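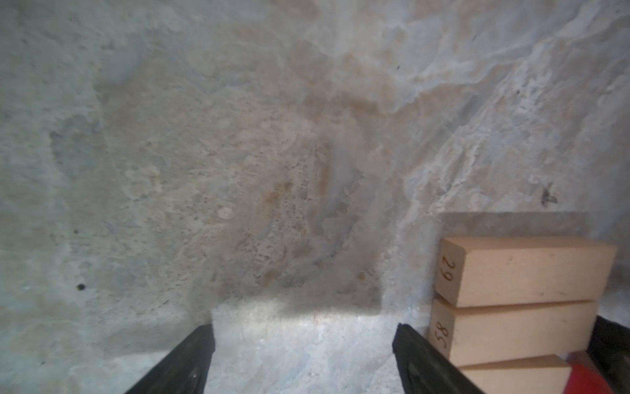
Prenport releases Trusel 4, with a new planner for wrist-camera stacking

11/24/18 – Prenport has released version 4 of Trusel, its control and planning software for small robot arms. The main change is a planner that works from the wrist camera while the arm is moving. Earlier versions took one picture before the move, computed a full path and followed it to the end.

The company has been testing the release on block stacking at its workshop in Gruvham. The blocks are light wood with numbers handwritten on the ends, and in the wrist view a stack with 29 on top of 58 stands to the right of the open gripper. The top block hangs a little farther to the right than the one under it. Offsets like that were hard for Trusel 3, which assumed that every block in a stack shared the same center line and placed the next one accordingly.

Trusel 4 estimates the position of each visible block separately. It then works out where the next block can rest and checks whether both fingers have room to open after the release. If they don't, the planner tries a different approach angle before it moves the arm. The check runs again on the way down, so a block that has shifted in the meantime leads to a new path and the old one is dropped.

"The old planner was fine as long as nothing had moved since the picture was taken," said Dörte Tiedemann, who leads the software work at Prenport. "People were writing their own retry loops around it. Most of those loops can be deleted now."

Perception has changed as well. The block detector was retrained with close-up wrist views in which the gripper fingers cover part of the object, a case that caused many missed detections in September's beta. Patterned backgrounds were added to the training set after users reported that veined or blotchy surfaces produced false edges. The detector does not read the numbers on the blocks. A separate module does that, and it can be switched off to save computing time.

Prenport ran 1,000 placements on the final build. Of those, 13 ended with a block outside the permitted offset, and the log files for all of them are included in the download. Tiedemann said most of the 13 came from a delay between the camera timestamp and the joint readings, and that a fix is planned for the first update. Until then, users can set a fixed delay by hand in the camera settings – the manual has a short section on how to measure it.

There is also a new replay tool. It plays back the camera view, the planned path and the gripper commands on one timeline, and lets the user step backward from a failed placement to the point where the planner made its choice. Replays can be saved as a single file and opened on a computer with no arm attached. Logs made with Trusel 3 will open too, but without the planner data.

The arm driver supplied by Strobel has been updated to match the new control loop. Users of that driver have to install the new one first, then Trusel 4. Doing it the other way around leaves the gripper settings empty and they must be entered again. Drivers that users have written themselves should keep working if they report joint positions with a timestamp. Those that do not will start in a reduced mode, with path correction turned off.

Saved tasks from Trusel 3 are converted when they are first opened. The converter keeps a copy of the original. Speed limits carry over unchanged, but approach heights are now measured from the top of the detected stack and not from the table, so they should be looked over before a converted task is run.

The beta was used at 518 sites. Trusel 4 is a free update for anyone with a current license, and support for Trusel 3 will continue alongside it. Release notes and the converter guide are on the Prenport download page.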